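4.2 The tidying task

The second task was chosen by the students. Each team had to move soft toys into a wicker basket using the arm they had put together in the first half of the module. There were 28 students in seven teams of 4, and every team had the same kit, a Kulleo arm with a two-sided gripper and a small camera fixed at the wrist. Control code was written in the Buklow environment, which the students already knew from their August induction week.

We asked for soft toys for two reasons. They do little harm when dropped, and they have no fixed shape, so a grip that works once may fail the next time. Several teams had done well with rigid blocks in the first task and expected the same closing distance to serve again. Most changed their minds within the first session.

Teams drove the arm by hand to begin with, then recorded their own runs and replayed them from set starting points. A total of 58 runs were kept for marking. Runs were left out only if the camera had not recorded or if a student had touched the arm. The marking was done by Renu Nautiyal and Geeta Katiyar, working separately from the wrist camera video. They disagreed on 2 runs, both of which were settled by watching the video again together.

The wrist view gave the students some trouble at first. The gripper takes up a good part of the picture and can hide part of the toy it is closing on, as in Figure 3. Some teams moved the arm back before each grip to get a clearer look – this cost time but was easy to program. Others relied on the basket rim as a guide and steered by that.

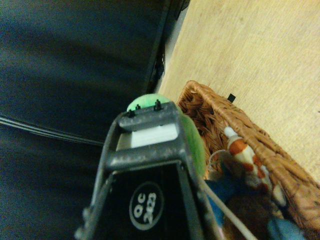 Figure 3. Wrist camera view during the tidying task, with a green toy at the gripper and a striped plush toy in the basket.

Written reports were handed in on 12/09/2019. In these, students most often named cable routing as the thing they would change, followed by the height of the basket. One team asked for a wider basket, which we have since bought.

Contact the authors | © Karagiannis Teaching Laboratory | Back to top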